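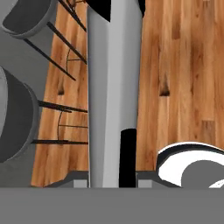 Navano is a planning and simulation package for household manipulation, released by Olska and reviewed at our institute in August 2024. The evaluation was led by Kavitha Chowdary and covered perception, grasp planning and motion control in the kitchen module. The wrist view renders promptly and leaves the operator in little doubt about scale. A gripper finger occupies the middle of the view, with stool seats and their thin black legs to the left, and the planner must account for such slender parts when it builds its collision model. We ran 500 planning requests. The default settings were too cautious near furniture, and 14 requests timed out.

Installation took one working day. The manual is clear on calibration but thin on error codes, and Sipho Rampersad had to write to the supplier twice.
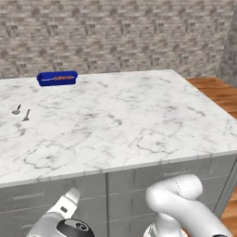 The task editor is the strongest part of the package. Goals are set by naming an object and a target region, and the planner proposes an order of actions. A blue tray on a marble countertop, with two small utensils near it, makes a fair first exercise, as the handles lean in nearly the same direction and the grasp poses must be kept apart. Log export remains weak, and replay is limited to 10 minutes per session. We recommend Navano for teaching laboratories.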